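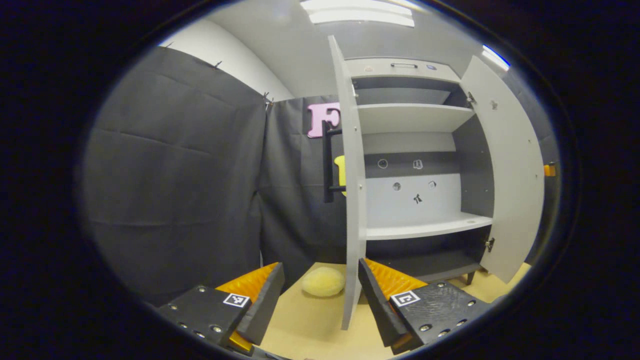

Figure 4-1. View from the tool camera with the gripper open. Both finger markers are in view.

4.3 Finger pads and markers: inspection and replacement

This section covers the two ridged orange pads, the black finger plates behind which they sit, and the square marker on top of each mounting block. It applies to the Statberg hand-held tool and to the arm-mounted version, which uses the same fingers. For the camera and lens, see Section 4.5.

Inspect the fingers every 45 hours of use. Replace the pads at 288 hours, or sooner if the ridges have worn flat at any point along the gripping face.

CAUTION: Switch off the tool and unplug the battery before you touch the fingers. The arm-mounted version must also be locked out at the cell controller.

Tools and parts

Hex key set from the tool case
Pad set, Jemport 1776 (two pads, one left and one right)
Marker sheet
Lint-free cloth
Isopropyl alcohol
Small tray for screws

Removing the old pads

1. Open the gripper to its full width, then switch off and unplug the battery.

2. Clamp the tool by its body. Do not clamp the fingers or the camera ring.

3. Loosen the screws on the left mounting block one turn each, working from corner to corner. Remove them and place them in the tray.

4. Lift the finger plate away from the block together with its pad. If it sticks, rock it gently from side to side. Do not pry against the top face of the block, where the marker sits.

5. Peel the pad from the plate, starting at the narrow end. Clean off any glue with alcohol and let the plate dry.

6. Repeat steps 3 to 5 for the right finger. Keep the two sets of screws apart.

Fitting the new pads

7. Check the letter molded on the back of each pad. L goes on the left finger as seen from the camera, R on the right.

8. Press the pad onto the plate with the ridges facing the opposite finger. Hold it down firmly for a full minute.

9. Seat the plate on the block and start all screws by hand before tightening any of them. Tighten from corner to corner until snug.

NOTE: Pads from the older Yurchenko kit are thicker and will stop the fingers from closing fully. Do not mix the two types on one tool.

Checking the markers

The software reads the width of the opening from the two markers. A scratched, lifted or dirty marker gives a wrong width, often with no error message.

10. Wipe each marker with a dry cloth. Use no alcohol on the printed face.

11. If a corner has lifted, replace the marker. Do not glue it back down. The new marker must lie flat and square to the edges of the block.

12. Reconnect the battery, switch on the tool and open the live view. Both markers must be visible with the fingers fully open, fully closed, and at the halfway point.

13. Run Width Calibration from the Service menu. Keep the fingers clear of all objects until the menu returns.

Grip test

14. Place a soft test object on the floor or bench and close the fingers on it slowly. Both pads should touch it at the same time.

15. Lift the object, hold it for ten seconds and set it down. If it turns or slides between the pads, repeat from step 7.

16. Reset the pad counter and enter the work in the tool log.

If the width reading jumps during the test, check the lighting before you replace parts – glare on a marker from a ceiling lamp has the same effect as dirt. Turn the tool a little and read the width again.

CAUTION: Do not run the arm-mounted version above 800 mm/s until the grip test has passed.

Spare pads and marker sheets are kept at the Undville store. Requests go to Flor Alvarado, with the serial number of the tool.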